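Thread time. I've been rewriting the perception side of our blanket pipeline and I have feelings about it.

1/
Quick background: Drisivard is the planner, Filtorden is the little tool I wrote to clean up demos before they get anywhere near it. Until November it was a folder of scripts and a prayer. Now it has a config file!!

2/
The bug that ate my week: our cloth segmenter was splitting one blanket into several pieces whenever there was a print on it. It loves a plain towel. Give it line art and it goes looking for edges that mean nothing (every whisker is a hem, apparently).

3/
So I pulled 200 demos with busy fabric on busy fabric and went through them by hand with Marisol Kapoor, who is way more patient than me. Cat faces on fleece, fingers closed, houndstooth right underneath. This stuff is brutal for an edge detector.

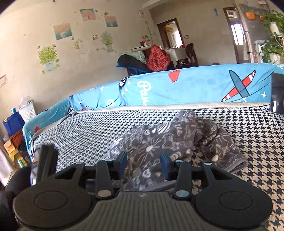
4/
What helped: I stopped asking for the whole outline. The planner only needs a decent guess at where the fingertips should close and which way the cloth bunches. So now we predict a grasp patch plus a direction and throw the rest out.

5/
Second fix was dumber. Filtorden was trimming each clip by gripper width alone, and thick fleece keeps the fingers a bit apart, so it kept deciding the grasp never happened. We were tossing good demos! 191 of the 200 survive now that the threshold depends on the fabric.

6/
The other 9 are on me, bad timestamps. Eliécer Alvarado has a patch that lines up the pose track with the video before trimming, and I'm merging it as soon as I stop breaking the tests.

7/
Still ugly: the hem. A lighter border on a gray blanket helps when it's lying flat, but once the thing is bunched up the model picks some random fold and gets super confident about it. I'm trying a loss that punishes confidence on folds. Jury's out.

8/
Next up is a replay viewer so I can scrub the plan and the video side by side without 100 terminal tabs open. If you've built one that doesn't choke on long clips, my replies are open, please send me your tricks.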